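February 8, 2020 | By Abubakar Taton

Galitness will replace the controls at its Oton water pumping station, the utility said Saturday. The current panel dates from the station's opening and no longer has spare parts. Work starts in October and will take 20 days.

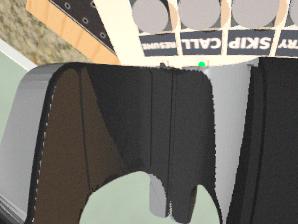
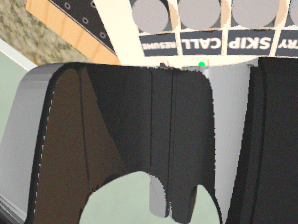
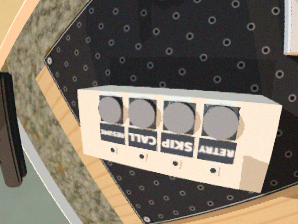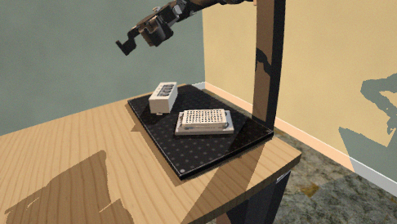 Pump capacity stays at 80 liters per second, and supply pressure will not change. Operators asked for physical controls — touch screens were rejected after a trial. A single row of four round push buttons, set in square recesses as on the cream-colored box, is the preferred layout. The work will affect 39 streets, with night shutoffs only. Notices will be mailed to customers.

Contact | Copyright 2020 | Back to top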